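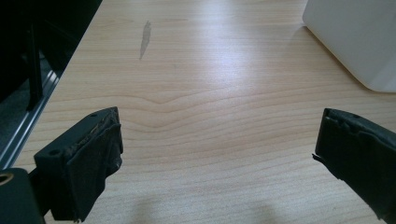 The bench work at Gernness has changed more since July than in the whole time before it, and I'll try to answer the Flulham questions from the point of view of the people standing there. We used to have a repair bench and a sorting bench. Now part of each shift goes to demonstration work, where you do the sorting with a hand-held gripper in place of your fingers and the recordings go to the Tomić people for training the arm. It is real work and it wears things out. Look at the padding on the gripper fingers, torn along the inside edges, with a flap sticking out on the right one. Pads in that state are one of our open points with the company, and I'll come back to them further down.

On January 11, 2019, Flulham site reps wrote:
> Management told us this week that we are next in line for
> the Kandamer cell, same as Gernness. We have a meeting
> with them coming up and would like to go in with some facts.
> Can someone from Gernness tell us the following.
>
> First, did anyone lose their job over it, or hours?

No jobs so far. Hours are the same on paper. The evening shift on the sorting side was not filled again when two people left, and their work was spread over days. Management says that was planned before the Kandamer came in. We asked to see the plan and have not seen it. If you have open positions now, get it in writing whether they will be filled.

> Second, who does the demonstrations, and are they paid
> anything on top?

At the start it was whoever was free, which in practice meant the same few people every day, because they were quick at it and the supervisor liked the results. There was no extra pay. After the fall meeting we got a rotation and a training rate of 38 cents an hour on top of base for the time spent at the demonstration bench. It is not a lot. The important part is that the time is logged as its own task. Before that it was logged as sorting, and people's sorting numbers went down while they were busy teaching the machine. One woman got a talk about her output for exactly that reason. The talk was taken out of her file later, but it took a while.

So my advice is to settle the logging before you settle the rate.

> Third, is it hard on the hands? Some of our people have
> wrist trouble already.

Yes, if you do it for long. The tool weighs more than the parts do, and you hold it out in front of you with the wrist turned. You also can't feel the part, so people squeeze harder than they need to. The first weeks we had people on it for half a shift at a time and there were complaints about thumbs and forearms. Now the limit is 2 hours a day per person with a break in the middle, and anyone with a doctor's note is off it completely. Ask for the limit from the first day. We had to collect complaints before we got ours.

Bench height matters too. The demonstration bench was set for the arm, and for shorter people it was too high. We have a platform now, which helps, but it has to be moved every time somebody else takes over and often it isn't.

About the pads. The covering on the fingers goes ragged on the gripping side. Once it does, small parts catch on it or slip, and then you repeat the whole demonstration. Repeats count against the daily target, which the company set at a level that assumes good pads. We are asking for replacement pads to be kept at the bench so the operator can change them without opening a maintenance ticket. As it stands you write the ticket, and you keep working with the torn ones until somebody comes. The answer we got was that the pads are a Tomić part and come with the service visit. The item is still open. Check what your contract says about wear parts before the thing arrives.

> Fourth, are the recordings used to check up on people?

The written answer is no. The tool records what is in front of it, meaning the bench, the fingers and the part, and not your face. But each recording is saved under an operator number, and there is a list of numbers and names in the supervisor's office. We got a paragraph in the site agreement that says the recordings can't be used for discipline or for comparing speed between operators. Copies are kept for a fixed time and after that the operator number is removed. I can send the wording to whoever wants it. Sound was also being recorded until we asked about it, and then it was turned off. So ask about sound.

> Last, does the thing work? What do people do once it is
> running?

It works on the easy parts. On the housings it does fine and will run through a crate without anybody touching it. On cables and anything soft it stops a lot, and somebody has to go over, clear the bench and restart it. The first target from management was 2000 parts a shift from the arm by the end of the year. It did not get there, and the number has not been mentioned lately.

What people do is watch it, clear it, and take the parts it can't handle. This is the change I would think about most. The easy parts used to be the rest in between. If the arm takes all of those, what is left for people is the fiddly work, all day, at a piece rate that was worked out on the old mix. We got the rate for the hand bench looked at again and it was adjusted by 5 percent. Some think that is fair and some don't. The people on cables mostly don't.

To be fair to the other side, there are things nobody here wants to go back on. The lifting of full crates is gone on that line. The dust is less. A couple of the younger ones have learned to set up the cell and like it, and they are on a better grade now. I would ask for those places to be posted openly, by the way. Ours were handed out by the supervisor and there was some bad feeling over it.

If Flulham wants, two of us can come over before your meeting, or you can come here and try the tool for an hour. I would say come here. Write to me directly about the day and leave the list out of it, as it's getting long for everyone else.

Viorica Ionescu
Gernness, sorting and repair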